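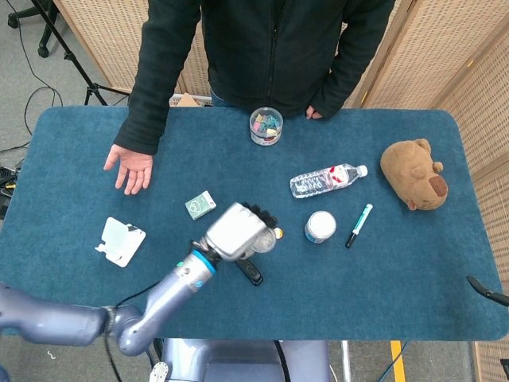
Craft fair stall: juried application, booth fee and insurance

Stavros Tsakiris
March 14, 2018

I make stoneware and have been accepted for the Dravero Art Fair in December. The organisers ask for a booth fee of 800 on acceptance and a refundable deposit of 100. The pitch is indoors and 9 feet wide. Two points are unclear from the exhibitor pack. Does the booth fee include public liability cover, or must each maker bring a certificate? And can a pitch be shared with a second maker who did not go before the jury? I have written to the office twice without reply.

Hsin-yi Hung

The fee does not include cover. It pays for the floor space, the back wall and one power socket. You need your own certificate, in the name you applied under, and it must be valid on the build-up day as well as the open days. Mine was refused at the Niven fair one year for starting a day late.

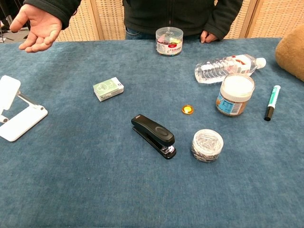 Sharing is a separate matter. The jury passes the work, so anything on the stall has to come from the maker who was accepted. A second maker can help to sell but cannot show pieces. Joint applications are allowed – both sets of photographs go in together – but that has to be done before the closing date. Check section 8 of the pack, under "Substitutions".

Plondeo

Not sure about Dravero. At Ultitz we shared and it was fine, but that one has no jury. Ring the office in the morning, they don't really read email.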